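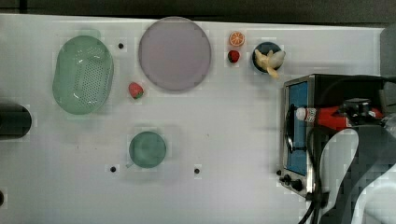
Learning to cook for one

Sep 28, 2019

I moved to Cestholm in June for work and for the first time in 17 years I am cooking only for myself. My kids are grown, my sister kept the old house, and I have a one-bedroom over a shoe repair shop with a stove that leans a little to the left. Oil runs to one side of the pan. I have put a folded piece of cardboard under one foot and it helps some.

The first few weeks I cooked the way I always had. I made a pot of beans on my day off and ate beans until I couldn't look at them. Then I went the other way and bought a sandwich every night from the place on Wendt Street. I added up my receipts at the end of that month and it came to 400 dollars, mostly for bread and turkey. So I stopped.

What works for me now is pretty boring. I cook rice twice a week, enough for two meals each time. I roast whatever vegetable is cheap and keep it plain, no sauce, so it can go into something else the next day. Eggs cover the nights when I get home late. I buy chicken thighs in the family pack and freeze them one to a bag, flat, with a strip of tape on each one. It took me a while to remember the tape.

Recipes are the harder part. Almost all of them serve four or six, and cutting them down is more than dividing. A quarter of an onion means three quarters of an onion sitting in the fridge. Half an egg is a nuisance. Soup made in a small amount boils down too fast and comes out salty. I now use less salt at the start and taste it near the end, and I keep the lid on longer than the recipe says.

Dalva Pimentel from my office gave me her mother's fish stew, written on the back of an envelope. It feeds ten. I got it down to two bowls after 5 tries. The first was mostly coconut milk. The fourth was fine but I had left out the lime, and she noticed right away when I brought her some.

I still haven't figured out bread. A loaf goes stale before I finish it, and frozen slices taste like the freezer to me. My neighbor buys half loaves at the Hukari bakery, but they sell out by nine and I'm usually on the bus by then – maybe on a vacation day.

I also miss having someone ask what's for dinner. I used to find that question annoying. Now I decide on the bus, somewhere between the bridge and my stop, and some nights I change my mind on the stairs.

Next week I want to try a small pot roast. If anyone has made one with less than two pounds of meat and didn't dry it out, please leave a comment and tell me how long you cooked it.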